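Téléphone filaire de bureau Koton 122, coloris blanc

Référence : KOTON-122-B
Famille : Téléphonie fixe, postes de table
Marque : Koton
Distributeur : Trernport, département Équipement des espaces de travail
Disponibilité : sur commande, délai de 15 jours ouvrés

Présentation

Le Koton 122 est un poste filaire analogique destiné aux accueils, salles de réunion et espaces partagés. Il se raccorde directement à une prise téléphonique murale et fonctionne sans alimentation secteur. Le combiné, relié au socle par un cordon spiralé, repose à plat sur l'appareil. Le poste peut être posé sur un bureau, une console ou un guéridon, ou fixé au mur au moyen de la platine Omoregie, vendue séparément.

Caractéristiques techniques

Type de ligne : analogique
Numérotation : fréquences vocales
Mémoires directes : 28
Réglage du volume de sonnerie : trois niveaux, et position arrêt
Touches : bis, secret, rappel enregistreur
Poids : 1000 g, emballage compris
Garantie : deux ans, pièces et main-d'œuvre

Contenu du colis

Un socle, un combiné, un cordon spiralé blanc, un cordon de ligne, une notice en français et en allemand.

Installation et entretien

Le poste doit être placé sur une surface stable. Sur une table nappée, il convient de vérifier que le tissu ne glisse pas et que le cordon ne pend pas du côté du passage. Le nettoyage s'effectue à l'aide d'un chiffon doux légèrement humide ; les solvants et produits abrasifs sont à proscrire. Le cordon spiralé est une pièce d'usure et peut être commandé seul auprès du service des pièces détachées.

Mise en situation 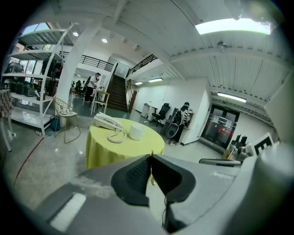

Poste filaire blanc sur table ronde, nappe jaune-vert. Mobilier et accessoires non fournis.

Conditions de commande

Les commandes sont reçues par le service Équipement de Trernport ou par l'agence de Cunow. Pour toute quantité supérieure à 15 postes, un devis est établi sur demande écrite. Les appareils défectueux sont repris dans les conditions prévues par la garantie, accompagnés du bon de livraison.

Fiche mise à jour : mai 2019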